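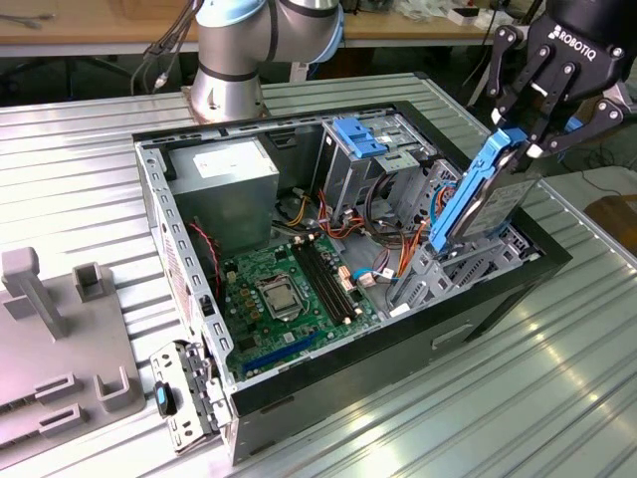

拆块硬盘，人手几下就完事了，你租一条机械臂回来图什么呢？上一篇文章底下有读者这么留言，后面还跟了一句，说这种东西在展会上看看就行，搬回自己店里就是给自己找麻烦。

这条留言我看了好几遍，本来想直接回在下面，写着写着越写越长，评论框都装不下了，干脆单开一篇。正好 Biltetora 的试用期也走完了，手头的笔记攒了半本，再不整理我自己都要看不懂自己的字了（我的字一直是这样，老读者应该知道）。

先交代一下背景，新来的朋友可能不清楚。我做的是二手办公电脑翻新，收的大多是公司淘汰下来的台式机，塔式的居多，也有一些小机箱。机器进来以后先登记，再开盖、取硬盘、清数据、检查，能用的装回去，不能用的拆件。这里头最烦的一步就是取硬盘和装硬盘。单看一台确实没什么，你坐在那里把它拔出来，再把擦好的或者换好的插回去，很轻松。可是一天从早到晚就干这个，到了下午肩膀是僵的，手指头让机箱里的铁边划得一道一道，贴标签的时候还容易走神，把这台的盘跟那台的盘弄混。弄混这件事才要命。客户那边要的是每块盘都对得上号的记录，错一块，我得把当天的单子全部翻一遍。

所以我图什么呢，图的主要是对得上号。快不快我当时真没太在意，后面会讲到，它也确实不快。

## Biltetora 是个什么东西

Biltetora 是 Mikum 出的一套拆装方案，可以买断，也可以按月租。Mikum 的人在介绍里管它叫“工作包”，我觉得这个叫法还算老实，因为它不含机械臂，也不含夹爪，这两样你得自己有，或者另外租。它给你的是一套软件、一个放零件的治具托盘、一叠机型配方，再加上远程支持。配方就是某一种机箱从哪里下爪、往哪个方向抽、抽多远再转，全写好了，你在屏幕上选机型，它按着走。

我订的时候没注意看这一条，以为是整套，差点闹笑话。好在租设备那边是 Savchuk 在做，他们同时代理 Biltetora，报价的时候把臂和爪子一起列了进去，我才反应过来。这里我要说一句 Savchuk 的好话，他们的报价单写得非常细，连网线多长都有，运费单列，退租的条件也单列，我拿着单子一项一项对，心里踏实。之前问过别家，就给一个总数，问细一点就说“到时候再看”，我最怕听见这四个字。

我拿到的是协作型的臂，前面装的夹爪是 Robotiq 的，黑色外壳上几个白字很显眼，来店里的客人第一眼都看这个。至于臂和爪子本身好不好，我没有资格评，我没用过别的，没得比。我这篇只讲 Biltetora 这一层，就是配方、托盘、软件，还有出了问题找谁。

机型配方出厂带了9种。9种听起来不多，但是办公电脑这个行当就是这样，大公司一批一批地采购，淘汰也是一批一批地来，常见的机箱翻来覆去就那么些。我试用之前把仓库里等着处理的机器理了一遍，能直接套配方的占了大头，剩下的要么自己教，要么照旧手工。

## 装起来那天

六月下的单，等货等到我都快忘了这件事，然后有一天早上突然接到电话说车在楼下，让我下去接。我们这栋楼的货梯那阵子脾气很坏，门关一半又弹开，弹开又关，来来回回，箱子在里面我在外面，急得我出了一身汗。这段跟产品没关系，但是我想起那天首先想起的就是货梯。

东西上来以后，装臂是 Savchuk 派人装的，包在租金里，装完他们拿一张表跟我逐项确认、签字。轮到 Biltetora 这部分就得自己来了，说明书是英文和德文对照，没有中文（Mikum 在 Stolberg，德文写得比英文长很多，我猜德文那版更全，可惜我看不懂）。我的建议是别急着翻到接线那一页，先看前面讲台面的部分。台面要求平、稳、不能晃，机箱放上去以后要有地方靠，每次都得靠在同一个位置。我原来以为随便一张桌子就行，用的时候才发现，台子晃一点点，它找硬盘槽就会偏，偏了它倒不会硬来，会停下来报警，可是你就得过去看。

机箱是侧放的，盖板拆掉，敞开的一面朝上，臂从上方伸进去。硬盘带着蓝色的塑料托架一起夹，这一点我很喜欢，因为托架边上有好下爪的地方，用不着直接去捏盘体。像这类塔式机箱，硬盘笼在前面靠下，电源在后面，那一大把橙的黄的红的电源线从电源后头冒出来，横在主板上面，人的手可以随便拨开，机器可没那么随意。配方里专门有一步叫“理线确认”，会在屏幕上弹出来让你看一眼，线有没有挡在路上，挡了你自己用手拨，拨完按继续。

有人可能会问，那不还是要人？是要人。我一开始也有点失望，后来想通了，反正开盖也是我来，开完盖顺手把线往边上压一压，花不了什么工夫，压完再把机箱推到位，等于这一步就并进开盖里去了。

对了，SATA 线要先拔。配方不管拔线，它默认你已经拔好了。说明书里这句话写在一个很小的灰框里，我第一遍没看见。结果就不细说了，没弄坏东西，就是吓了我一跳，它感觉到阻力就停了，夹着硬盘停在半空，我站在旁边也停在那儿，我俩僵持了好一会儿。

## 托盘

治具托盘是灰色塑料的，上面做了些凸起来的座子，靠下有几个U形的托口，零件放上去不会滚。它在我这里放在机箱左手边，离得近，臂转过来不用绕远。

托盘的做工我给好评，边角没有毛刺，座子也够硬。缺点是颜色，灰的配灰的，我们店里灯光又不算好，有时候一颗螺丝掉在上面要找半天。我拿白色的油漆笔在几个位置做了记号，Mikum 的支持人员在邮件里看见了照片，回信说挺好，下一版他们考虑把座子边缘做成浅色。我不知道是真考虑还是客气，先记在这里，要是真改了，希望能算我一份功劳，哈哈。

还有一点，托盘的安装孔是按他们自己的台板打的。我用的是金属台面，一条一条的棱，孔对不上棱上的槽，最后自己找了块过渡板垫在底下。Savchuk 那边有现成的过渡板可以买，我嫌贵，自己锯的。锯得不怎么样，能用。想省心的朋友就买吧，我锯那块板花掉的一个下午，如果拿来拆电脑，板子的钱早挣回来了。

## 软件和配方

软件界面我打七十分。选机型那一页做得很清楚，有线稿图，图里标着机箱应该朝哪个方向放，放反了它能看出来，会提醒。记录功能是我最看重的，每取一块盘都会记下时间、机型、放到了哪个位置，再跟我自己扫的条码对在一起，导出来是一张表，我直接贴进给客户的报告里。以前这张表我是晚上关了店一行一行敲的，敲到后来数字都在跳舞。光冲这一项，我就觉得试用这一回值了。

扣掉的三十分，有一半扣在翻译上。它有中文界面，可是中文是很奇怪的中文，“释放”和“松开”在两个页面里指的是同一件事，而“返回”有时候是返回上一页，有时候是让臂回到原位。你想想看，这两件事差得多远！我按过一次“返回”，以为是退出菜单，臂就慢悠悠地升起来了。它走得很慢，没有危险，可我还是希望他们改。我给 Mikum 写了一封很长的信，把看到的地方都截图标了出来，他们回得倒快，也很客气，说会转给负责的同事。

另一半扣在自己教配方这件事上。广告页写着“无需编程”，这话不假，确实一行代码都不用写，你拉着臂走一遍，在几个关键的地方按一下确认就行。可是不用编程跟容易是两码事。我教的第一种机箱，硬盘笼里带一道一道的槽，硬盘往里放的时候得斜着进，下面那头先对上，再慢慢放平。人做这个动作根本不用想，真要拆成一步一步教给它，我才知道自己的手平时干了多少活。角度大了卡住，角度小了蹭着上沿，来来回回地调。第一种教了我整整一个晚上，中间还下楼吃了碗馄饨冷静了一下。第二种就顺手多了，20分钟教完。后面再教，基本上都是这个水平。

教好的配方可以存，也可以分享到他们的库里给别的用户用。我分享了一个，过了几天收到一封自动发来的邮件，说有人下载了，我居然高兴了一天。

## 跑下来怎么样

试用期是4个星期。我给自己定的量是200台，都是同一批办公室收回来的塔式机，配方也都是出厂带的那几种，没有掺我自己教的，这样评起来公平一些。

先说快慢，因为问的人最多。单拿取盘这个动作比，它比我慢，没什么好争的。它下去之前要找位置，找到了要靠近，靠近了要夹，夹住了还要试一下有没有夹牢，然后才往外抽。我站在旁边看的时候，手都痒，恨不得自己伸进去拔。后来我学乖了，不看它。它在那边取，我在这边给下一台开盖、拔线、扫码，两头并着走，一天下来处理的台数跟以前差不多，累的程度差多了。下午四五点钟的时候我还有力气跟人聊天，家里人都说我那阵子脾气变好了。

再说出错。有停机的时候，大多是我的问题：机箱没推到底，线没压好，有一回是我把扫码枪搁在台面上忘了拿开。它停下来以后屏幕上会说哪一步停的，这个说得比较清楚，一般过去弄一下就能接着走，不用从头来。真正麻烦的是托架变了形的旧机器，塑料放久了，边上翘起来一点，夹是夹得住，抽到一半会别着。这种我后来看一眼就直接挑出来手工处理了，没有再为难它。

盘和机器对不上号的情况，这一批里没有出现。我写下这句话的时候特地又去翻了一遍记录，确认了才写的。

装回去比取出来难。这一点跟我预想的一样，可程度超出我的预想。取的时候偏一点，多半也就出来了；装的时候偏一点，就对不上槽口。出厂配方在这上面下了不少工夫，会先轻轻碰一下笼子的边，确认位置再往下放，所以更慢。我试了一阵以后，决定取盘交给它，装盘看心情。机器多、人又累的时候让它装，机器少的时候我自己装，顺便检查一下别的地方，反正内存和风扇这些我也要看的。

## 支持服务

这一块我想多讲几句，因为租这种东西，租的有一半是服务。

Biltetora 的远程支持是分时段的，基本按 Stolberg 那边的上班时间走，跟我们差着钟点，我上午遇到问题，得等到下午才有人回。这个在合同里写明了，我没话说，但是你们下单之前要想清楚自己受不受得了。加钱可以换成全天的，我没加。上午出问题的时候，我就先切回手工，反正手工又不会忘。

回复的质量很好。给我回信的那位话不多，但句句在点子上，会先问我要日志，看完日志再说话，不会上来就让我重启。有一次我描述得乱七八糟，连我自己都讲不清是什么现象，他们从日志里看出来是台面动过了，让我把定位重新做一遍，做完就好了。台面确实动过，我前一天扫地的时候用屁股顶了一下。

Savchuk 管硬件，Mikum 管软件和配方，两边分得很清，可是用户有时候分不清。臂停了，到底算谁的？我头几次都是两边各写一封，后来 Savchuk 说以后先写给他们就行，他们来判断。这样省事很多，我建议一开始就问清楚这条。

## 钱

具体数字我不写了，因为我拿的是试用价，跟正式的价不一样，写出来误导人。大方向可以讲一讲：租金里大头是臂和爪子，Biltetora 这一层占的比例比我想的小，但它还有一个按机型收的扩展配方费，买得多了也会积少成多。自己教不要钱，花的是时间。要是你收的货很杂，今天这种明天那种，每种就来几台，那我劝你先别动心，光是换机型就够烦的。要是你跟我一样，一批一批地来，一批里头都长得一样，可以认真算算账。

另外把电费、地方也算进去。地方特别要紧，这一套摆下来，加上周围要留的空当，占掉了我原来放两排货架的位置，那些货架现在挤在走廊上，每天都有人被绊。

## 再说回那条留言

展会上看看就行，这话我以前也说过，跟同行吃饭的时候说的，说得还挺大声。所以我一点没有生气，反而觉得亲切。你说它是给自己找麻烦，也对，头一个礼拜我天天在找麻烦，有两个晚上躺在床上还在想那个斜着进槽的角度。只是后来麻烦慢慢少了，而我原来那个麻烦（晚上敲表，第二天对账，对不上再翻单子）也跟着没了，两边一抵，我觉得划得来。

你要是做得不多，一天就几台，那真的不用折腾，好好买双手套，比什么都强。我以前推荐过的那种涂胶的就很好，指尖薄，摸得到螺丝。

我自己的决定是续租，先续到年底，只续取盘这一块用得上的配置，装盘的扩展配方先不买。续租单已经签了，Savchuk 把过渡板当赠品送了我一块，我把自己锯的那块换下来垫花盆了。

有几件事还没来得及试，先列着，免得自己忘：

- 小机箱的配方。出厂的里面有，我还没开过，货还没到。
- 取内存条。Mikum 说有测试版，要单独申请，我申请了，还没批下来。
- 软件新版本。更新说明里写着改了一部分中文，我看看“返回”改了没有。
- 换一盏亮点的灯，这个纯粹是我的事。

想看导出来的那张记录表长什么样的朋友，留言告诉我，我把客户信息抹掉以后放上来。还有人问能不能到店里来看，可以的，提前说一声，最好挑下午来，上午我要收货，货梯现在修好了，但还是有点慢。

2018年8月

补一句：刚发出去就有人问说明书能不能发一份。不行的，合同里写了不外传，你们直接找 Mikum 要，填个表就给，德文英文都有。哪位德文好的朋友要是读了，麻烦告诉我一声，德文那版到底多写了些什么。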